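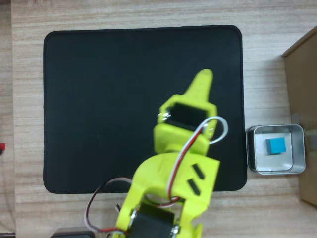 Espectrómetro Plillimen de bancada: avaliação após seis meses de uso

O Plillimen é um espectrómetro de emissão compacto para o visível e o ultravioleta próximo, vendido pela Boersma a laboratórios de ensino e a grupos de combustão com orçamento limitado. A unidade avaliada custou 3,389 euros (grafia da fatura, com vírgula de milhares), com fibra ótica, lente colimadora e licença do programa de aquisição. O queimador de chama plana não vem incluído.

Montagem e calibração

A caixa traz a fibra, dois adaptadores SMA e um folheto de 20 páginas, das quais só metade trata do instrumento. A calibração em comprimento de onda fez-se com uma lâmpada de mercúrio-árgon e demorou menos de uma hora. Depois do ajuste polinomial, o desvio residual ficou dentro do que o fabricante declara em toda a gama, exceto abaixo de 400 nm, onde convém acrescentar pelo menos uma linha de referência. A calibração em intensidade fica a cargo do utilizador, e o manual pouco ajuda nesse ponto.

Ensaios em chama

Usámos uma chama pré-misturada de metano e ar, em condições ligeiramente ricas. As bandas de CH* e de C2* saem limpas com tempos de integração curtos. O OH*, mais próximo do limite inferior, exige integração longa e subtração cuidada do fundo escuro. Quando a chama começa a produzir fuligem, o contínuo térmico satura o detetor antes de o programa emitir qualquer aviso — o indicador de saturação só é atualizado no fim de cada série. Gwawr Meredith, que repetiu as medições com etileno, chegou ao mesmo resultado e passou a limitar a integração à mão.

A deriva térmica é o ponto fraco. Com a caixa a menos de um metro do queimador, a linha de base subiu de forma visível ao longo de uma manhã. Um anteparo de alumínio resolveu o problema. Recomenda-se, de qualquer modo, adquirir um novo espectro escuro entre séries.

Programa

O Batent, fornecido com o aparelho, é estável e exporta em texto simples. Não grava o tempo de integração no cabeçalho do ficheiro, falha difícil de aceitar num instrumento de medida. Sem Claeys escreveu um pequeno script que o acrescenta ao nome do ficheiro. A versão 6 promete corrigir isto, mas em novembro ainda não estava disponível.

Comparação

O Mekmont, concorrente direto, tem melhor resolução e detetor arrefecido, mas ocupa o dobro da bancada e precisa de fonte de alimentação própria. Para razões CH*/C2* em aulas práticas, a diferença não se nota. Para quantificar OH* ou separar estrutura rotacional, o Plillimen não chega.

Avaliação

Ótica: boa. Programa: suficiente. Documentação: fraca. Assistência: resposta em dois dias úteis, com peça de substituição enviada sem custos — um adaptador SMA com a rosca danificada. Voltaríamos a comprá-lo para ensino; para investigação, só como segundo instrumento.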